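Stustwood : la ville et ses anciens locataires trouvent enfin un terrain d'entente

Je sors à l'instant de la salle du conseil de Stustwood, j'ai encore mon manteau sur le dos et un gobelet de café tiède à la main, mais je voulais vous écrire ça tout de suite : il y a un accord ! Un accord de principe, d'accord, avec des signatures qui manquent et un juge qui doit encore y mettre son nez, mais un accord quand même. Après tout ce temps, je commençais à me dire que je prendrais ma retraite avant de taper cette phrase.

Pour celles et ceux qui prennent le train en marche, petit rappel. L'affaire oppose la société Tarkent, qui gérait les immeubles du quartier Heywood pour le compte de la ville, à ses anciens locataires. Pendant des années, Tarkent leur a facturé des charges de chauffage calculées sur la surface totale des bâtiments, caves et locaux fermés compris. Les gens payaient pour chauffer des couloirs où ils n'avaient même pas le droit d'entrer. Quand ils réclamaient le détail, on leur envoyait la même lettre type (j'en ai lu beaucoup, je pourrais presque vous la réciter).

L'action collective regroupe 573 ménages. Chacun d'eux doit recevoir 656 euros, versés en une seule fois, et ceux qui ont quitté le quartier entre-temps y ont droit comme les autres. La ville, elle, prend à sa charge les frais de procédure. Tarkent ne reconnaît aucune faute dans le texte – c'était visiblement la condition pour que la société s'asseye à la table – mais s'engage à remettre l'ensemble de ses décomptes aux avocats des locataires.

J'ai attrapé Ermelinda Cardoso dans l'escalier. C'est elle qui avait déposé la première plainte, à l'époque toute seule, avec ses factures rangées dans une boîte à chaussures. « Je suis contente, oui, mais je suis surtout fatiguée, m'a-t-elle dit. J'aurais préféré qu'on me réponde au téléphone la première fois. » Elle m'a aussi demandé de ne pas écrire qu'elle avait pleuré, alors j'écris simplement qu'elle avait les mains pleines de papiers et qu'elle m'a embrassée sur les deux joues.

Du côté des avocats, c'est Fasil Kumsa qui a pris la parole pour les plaignants. Il a parlé peu, et plutôt vite. Selon lui, le montant reste inférieur à ce que ses clients demandaient, mais un procès aurait pu durer encore trois ans, avec un appel au bout. « Plusieurs de mes clients sont âgés. Ils m'ont dit très clairement qu'ils voulaient voir cet argent de leur vivant », a-t-il expliqué. Je lui ai demandé si les avocats de Tarkent avaient proposé moins au départ. Il a souri et il a remis ses lunettes. J'en tire les conclusions que je veux.

L'avocate de Tarkent, Evie Gosling, s'en est tenue à une déclaration lue debout, près de la porte. La société « salue une issue raisonnable » et « reste attachée à la qualité de ses relations avec les habitants ». J'ai posé deux questions, elle n'a pas pris les questions. Bon.
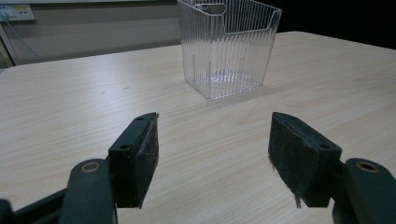

Et pour les autres ?

C'est là que ça se complique un peu, et j'ai reçu pas mal de messages à ce sujet, donc je prends le temps. Il y a aussi 111 ménages qui ne se sont jamais joints à l'action, parfois parce qu'ils n'en avaient pas entendu parler, parfois parce qu'ils avaient déménagé loin. Le projet prévoit une enveloppe séparée pour eux, mais à des conditions plus strictes : il faudra présenter au moins une quittance et un décompte de charges de la période concernée. Qui garde ça ? Moi, je ne retrouve pas ma facture d'électricité de mars.

Tia Lambert, conseillère municipale de l'opposition, a tiqué là-dessus en pleine séance. Elle voudrait que la ville accepte aussi un simple bail ou une attestation d'assurance, puisque les décomptes existent de toute façon dans les archives de Tarkent. Le maire a répondu qu'il « transmettrait », ce qui m'a valu un coup de coude de mon voisin de banc. Je relancerai ses services, comptez sur moi.

Les demandes passeront par le cabinet Flilance, désigné pour gérer les versements. Un guichet doit ouvrir à la mairie annexe de Heywood, de neuf heures à midi, dès que le juge aura validé le texte. Consolacion Magbanua, qui aide depuis le début les locataires du quartier à remplir leurs formulaires, conseille de ne rien envoyer avant. « Des gens ont déjà posté des originaux à Tarkent, c'est une très mauvaise idée. Faites des photocopies et attendez le courrier », insiste-t-elle. Elle m'a aussi signalé que de faux courriels circulent, qui réclament un numéro de carte bancaire pour « débloquer » l'indemnité. N'y répondez pas ! Il n'y a rien à payer, à personne.

La suite

L'audience d'homologation est attendue en août, au tribunal. Le juge peut valider l'accord tel quel, demander des modifications ou le refuser. Les locataires qui ne veulent pas de cet arrangement pourront s'en retirer par écrit et garder leur droit d'agir seuls, dans un délai qui sera précisé dans la lettre. D'après Fasil Kumsa, deux familles y songent sérieusement, dont une qui avait payé le chauffage d'un local à vélos muré.

S'il n'y a pas de recours, les premiers virements partiraient avant l'hiver. J'irai à l'audience, évidemment, et je vous raconterai. En attendant, si vous avez habité Heywood et que vous ne savez pas dans quelle catégorie vous tombez, écrivez-moi à la rédaction – je ne suis pas juriste, mais je transmettrai vos questions à ceux qui le sont.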